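Stusholm takes its giant inflatables on the road this February

Hi, Akua Frimpong here. I run Stusholm, the little company that makes giant inflatable advertising figures, and I'm writing this one myself because I'm too excited to let anybody else do it. We have a new line, it's called Clalness, and you can start booking it in February!

Some background first. We've sewn 393 custom inflatables since I started out, and they've been used at car lots, county fairs, store openings and one very windy regatta. Most of them were mascots. A bank wants a squirrel, a bakery wants a pretzel with legs, and off we go to the cutting table. I love that work and we're going to keep doing it. But customers kept asking me for something that would look good after dark, and a mascot with a floodlight pointed at its chin looks like it's about to tell you a ghost story.

So Clalness is lit from the inside. Each figure stands 20 feet tall and comes in plain shapes — cones, globes, arches, a sort of leaning teardrop that I fought hard for — and we print your name or logo right into the fabric. The lights can hold one color all evening or fade slowly between several. Two people can put one up in 25 minutes, and it packs down into 2 bags that fit in the back of a regular van.

The teardrop was drawn by Ľudovít Paulík, our pattern cutter, who spent most of the fall getting the seams to sit flat on a shape that really didn't want them to. "I made it in paper, then in bedsheets, then in paper again," he tells me. "The curve near the top was the hard part. I still look at it when I walk past." (He does, I've watched him.)

Our first customer for the new line is Vornine, the garden furniture chain, which has ordered a pair of arches for its spring sale. They'll stand on either side of the main entrance in the company's dark green. Nic Aodha, the event agency we've worked with for years, has taken three globes for its rental stock, so if you're planning a street party or a product launch you can hire them there by the day and skip buying altogether.

You can rent straight from us too. A rental comes with the blower, ground stakes, sandbags for hard surfaces and a repair kit, and we'll send a crew if you'd like one. If you're buying, we start with a sketch, then a small fabric sample in your colors, and we don't cut anything until you've said you're happy with both.
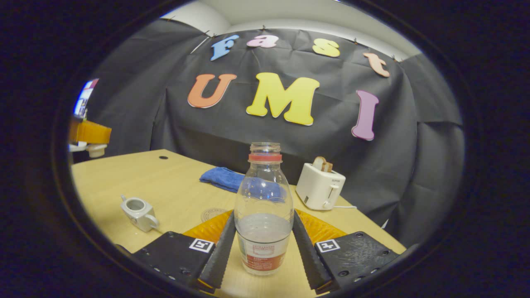 Can a Clalness figure stay up in the rain?
Light rain is fine, as the blower and the light fittings are covered, but please take it down if a storm or strong wind is on the way.

We're holding an open evening at the workshop on Thursday, starting at 6 p.m., with the whole line switched on in the yard. Press and event planners are welcome, and so are kids. Ľudovít will be there to talk about seams for as long as you'll let him, and I'll be by the teardrop.

For photos, prices or a rental calendar, contact Akua Frimpong at the Stusholm workshop.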